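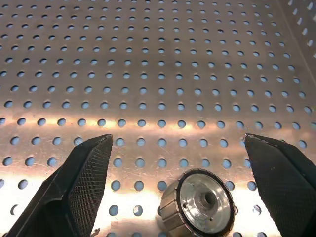 Perforated metal sheet, scuffs and all.

So Clivport is getting another hearing on the creek cleanup. Same contractor, Cabral, same promise of "substantial progress" by August. I read the whole progress report last night and I have questions.

The report says 2520 tons of oily soil have been hauled out. Hauled to where? The disposal site gets one line and no address.

It also says 195 soil samples came back clean. Fine. Who picked the spots? Page 4 says Cabral did. The company doing the digging chose where to check the digging.

Wendell Achterberg asked about this at the last hearing and was told an outside lab ran the tests. He didn't ask who ran the tests. He asked who chose the spots.

Lawmakers did tour the site. They were there 2 hours, and they saw the upper bank by the access road. The Indudley side, where people still complain about the smell, wasn't on the route.

Also not in the report: well water. Anyone on a private well out there has been told to "await guidance" since the spill.

I'd love to be wrong. Put the sample map online, name the dump site, and let somebody who isn't on Cabral's payroll pick the next round of spots.

Hearing starts at 4 pm. Public comment is at the end, as usual, after most of the members have gone home.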